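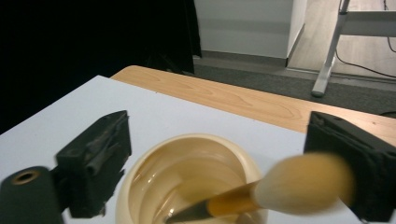

Mélanie Fraser asked, after the last one of these went up, whether we really needed a whole page to say "come and brush stuff on boxes," and whether anyone had read as far as the part about cleaning the brushes. She had, and she had opinions on it. She thinks the dish soap should be mentioned sooner. So: there is dish soap. You will be using it a lot.

Now the rest of the page.

FINISHING HANDS WANTED – BAVON BOXES
Ninulau, Omthorpe
Posted 2020-06-14

Ninulau makes small lidded boxes out of paper and board. We've been making them long enough to have strong feelings about corners. In July we have 300 of them to finish, and we're looking for six people who can put a thin coat of something on a flat surface, wait, and then do it again without getting creative.

The boxes are called Bavon. They come in two sizes and one temperament, which is fussy. They'll already be built by the time you meet them. Your part is the finish: size, then varnish, then varnish again, then a rub of oil on the ones that get oil. You'll be told which ones get oil. There's a list on the wall, and the list wins all arguments.

What it pays

$2,000 flat for the full run, paid in two halves, the first at the midpoint. If we finish early you still get the whole amount. If we finish late, that's our planning and we pay extra for it. Last year we finished late, so we do know how this works.

Lunch is included. It's soup more often than you'd like.

What you'd be doing

Mornings are for brushing. You get a bowl, a soft brush and a tray of boxes. Load the brush lightly, wipe it once on the rim, and lay the coat on in one direction. People who have painted fences want to go back over it. Please don't go back over it. The stuff starts to set faster than you expect, and a second pass drags it into ridges that we will all have to look at.

Afternoons are for sanding, checking lids, and putting trays up on the racks in the order they came down. You'll also turn boxes. Turning boxes is as thrilling as it sounds, but if we skip it the bottoms stick to the paper and somebody spends the next day with a scalpel, muttering.

Then, for the last half hour, brushes. Every brush gets cleaned, every day, by the person who used it. Ours are big, soft, pale and expensive, and they go bald if you leave them standing in a bowl. Wipe out the extra, rinse with whatever goes with what you were using (it's on the label, we wrote it in large letters), then dish soap and warm water until the suds come up clean. Shape the tip with your fingers. Hang it up. If you think it's clean, wash it one more time and look at the color of the water.

What we're hoping for

Steady hands would be nice. Patience matters more. Our best finisher to date had a slight tremor and simply rested her wrist on a block of wood, and her lids were the flattest in the building.

You don't need any training in art or furniture. If you've glazed pastry, painted model trains, done nails or stained a deck you're still proud of, say so when you write. If you've stained a deck you're ashamed of, say that too – we'd like to hear what went wrong, and whether you know.

You should be able to:

– stand or sit at a bench for a couple of hours at a time (your choice, the stools adjust)
– lift a full tray to chest height, or trade that job with somebody who can
– tell amber from honey from brown, or be cheerful about asking
– stop when the coat is done

That fourth one has sunk more applicants than the other three put together.

What might put you off

It smells. We run the fans and keep the big doors open, and there are masks in every size, but varnish is varnish. If solvents give you headaches, please don't be brave about it. The Tan bench upstairs uses only paste and water, and we can place one person there for the whole run if they tell us in advance.

Tan is our other line, by the way: plain covers, no shine, very calm. The people who work on it are also very calm and will eat your cookies without asking.

It's also warm in July. We don't point a fan at a wet lid, ever, so the benches themselves get stuffy by midafternoon. Wear something you don't mind losing. Aprons are provided and they help up to a point. The point is the elbow.

No wool sweaters, please, and nothing that sheds. Long hair goes up. Cats are wonderful, but we can tell which applicants have one from across the room, and so can the varnish. There's a lint roller on a string by the door. Use it both sides.

Hours

Start is eight in the morning, finish at four, with a proper break in the middle and a short one whenever a coat is drying, meaning often. We'd like people who can stay for the full run. If you need a day or two out, tell us which ones when you apply and we'll try to plan the trays to suit.

The try-out

Everyone we shortlist comes in for a paid try-out. It takes a morning and pays $100 whether or not you get the job. You'll finish one lid on your own, then a second after we've talked about the first one. We care mostly about the second. You keep both. One past applicant has hers on the dashboard of her car, where the sun is doing terrible things to it.

We won't stand behind you while you do it. We'll stand slightly to the side.

How to apply

Write to the Ninulau workshop in Omthorpe, or drop a note through the door in the blue mailbox (the green one belongs to the dentist, who has been very decent about this). Give us your name, how to reach you, any dates you can't do, and a paragraph about something you once made that needed more than one coat. Nail polish counts. Cake counts.

No résumé needed. If you send one we'll read it, but we'll be reading it for the hobbies.

Tell us if you need the step-free entrance, a particular height of bench, or to be kept away from the oil. Left-handed people should say so as well. Two of the benches are set up for you and they have the better light, a sore point among everybody else.

We answer every application, including the ones addressed to the dentist. Try-outs will be held before the end of the month, and the first trays come down in July.

Questions about pay or hours go to the office. Questions about brushes go to Mélanie, and please have your soap ready.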